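Drestham Incident Map: Frequently Asked Questions

Last updated 2020-08-16 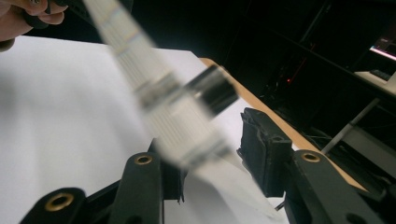 The map plots reports of street disorder, road closures and damage in Drestham and Kitthorpe. It is maintained by Gebremedhin Adugna and runs on Moges, a mapping package.

Where do the reports come from?
Local news feeds, police notices and the public report form. Social media posts are used as leads only and are not plotted until a second source matches them.

What do the marker colors mean?
Red: confirmed by two or more sources. Amber: one named source. Gray: withdrawn or found to be false. Gray markers stay on the map for nine days.

How exact are the locations?
Markers are placed within 100 meters of the reported address. Reports that name only a district go to the district center and carry the letter D.

How often does the map refresh?
Every 200 seconds. Reloading the page does not speed this up.

Can I download the data?
Yes. The August file holds 1815 rows in CSV format. Names and phone numbers are removed before export.

A marker is wrong. How do I get it changed?
Open the marker, select Dispute and give a source. Disputes without a source are closed.

Is Irnoretti covered?
No. Reports from Irnoretti are stored but not displayed.

Can I use the map to report an emergency?
No. Call the emergency services. The report form is not monitored overnight.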